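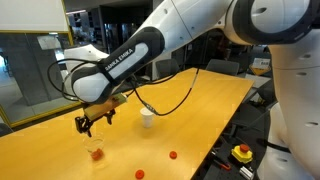

Fig. 1. A clear plastic cup on a long table.

Household Materials, Unit 2: Clear Plastics in the Kitchen
Notes by Kwok-wai Chow
Sustbridge Adult Learning

Reading before class: pages 1 to 14 of the course pack. Bring one clear food container from home, washed, with the lid if it has one.

What we mean by plastic

A plastic is a material made mostly of very long molecules called polymers. Each polymer is built from small units joined end to end. The small unit is the monomer. Change the monomer and you get a different plastic, with a different feel, a different melting range and different uses.

Most kitchen plastics are thermoplastics. They soften when heated and harden again when cooled, so they can be shaped more than once. Thermosets, such as the melamine in some picnic plates, set once and will not soften again. They char if you heat them enough. We leave thermosets for Unit 5.

Why some plastics are clear

Light passes straight through a material when there is nothing inside to scatter it. In some plastics the long molecules lie in a tangle with no order. These are called amorphous, and they are often clear. In others, part of the material packs into small ordered regions, or crystals. Light bends a little each time it crosses from a crystal to the tangled part, and the plastic looks milky. Milk jugs are a good case. The polyethylene in them has no white color of its own when it is sold as "natural."

PET can be either. Cooled quickly, it stays clear. Cooled slowly, or with additives that help crystals form, it turns cloudy or white. Black and white oven trays are often made from the crystal form for this reason, as it keeps its shape at higher heat.

The common clear ones

PET (code 1). Tough, fairly flexible, holds in gas well. Used for drink bottles, salad boxes and cold cups. Ordinary clear PET begins to soften a little above 70 degrees Celsius, so it is not meant for hot drinks.

Polystyrene (code 6). Stiff and glossy, and it cracks with a sharp sound when bent. The foam version is the same polymer with gas blown into it. Softens near 100 degrees Celsius.

Polypropylene (code 5). Slightly hazy in most forms, although clear grades exist. Bends many times without breaking, which makes it good for hinged lids. Stands up to hot food better than the two above. It melts in the range of 160 degrees Celsius, depending on the grade.

PLA (often code 7). Made from plant sugars, usually corn. Looks much like PET in a cold cup. It softens at a lower temperature, and a closed car in summer can be enough to bend it.

The number inside the triangle tells you the resin. It does not tell you that your town will take the item. Check the local list.

Simple tests

Float test. Cut a small flat piece and push it under water to get rid of bubbles. Polypropylene and polyethylene float. PET, polystyrene and PLA sink. Add salt to the water until it is strong and polystyrene will come up, while PET stays down.

Bend test. Fold a strip sharply. Polystyrene snaps or shows a white line and then snaps. PET creases and holds.

Do not use a burn test at home. The older edition of the Fliltmont workbook gives one on page 157. Skip that page.

Notes from the Eden visit

In March the class went to the sorting plant at Eden. Points to remember for the written work:

Bottles are sorted by near-infrared light. Each resin reflects it differently, and jets of air push the pieces off the belt.

Black trays are often missed by this method. The carbon black pigment soaks up the light.

PLA mixed in with PET is a problem even in small amounts, as the two behave differently when melted.

Caps can stay on. They are separated later in a water tank, using the float test on a larger scale.

Written work

Write 200 words on the container you brought to class. Give the code, the likely resin, and the result of both tests. If the code is missing, say how you decided. Those using the Yip textbook will find the density table in Chapter 2.

Hand in by 25 December 2020, by email or in the box outside the office. Late work is marked but gets no written comments.

Next unit: glass and glazed ware. Bring nothing breakable.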